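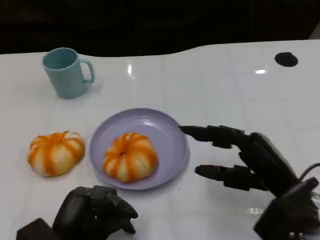
Hi all,

Finally got round to the Stilwood lights thread, sorry for the slow reply. On 21 October 2018 somebody wrote:

> Has anyone looked properly at the Stilwood photo? Orange light over
> the ridge, sort of a teardrop, three witnesses. I reckon it's the
> best thing we've had on this list in ages.

I drove out there with the print and stood where I think Schnyder stood. The ridge lines up nicely with the water tower, so we can at least get a bearing – a bit north of west, straight over Kekari. That puts it nowhere near the flight path, which was my first guess!
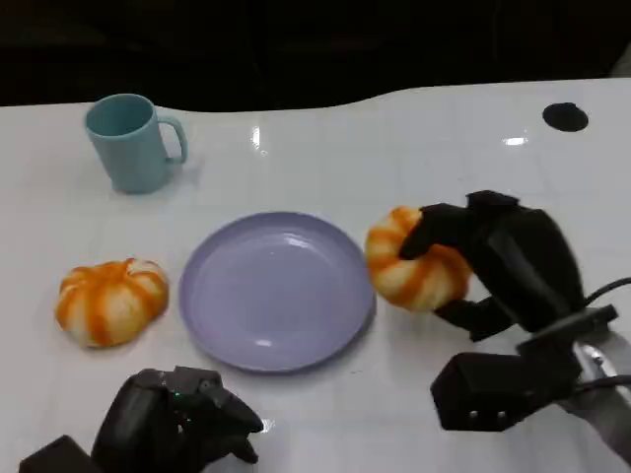 Severin Lanz

Now the teardrop shape. I blew the scan up to 400 per cent and the tail leans the same way as the street lamp's glare, so I'd call that camera shake (my neighbour disagrees, loudly). The colour is harder. Sky lanterns go that sort of orange, but the witnesses say it hung still for 4 minutes and there was a decent breeze that night. I've been through 192 old reports from the Rarero side and only a couple come close.

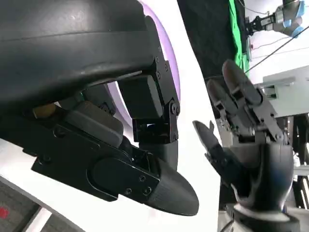
Could it have been Venus?

Venus was too near the sun that October to be sitting up over the ridge so late in the evening, so I'd cross it off.

If anyone has the original file and not the scan, please send it to me off list – the scan has lost all the exposure details.

Cheers,
Severin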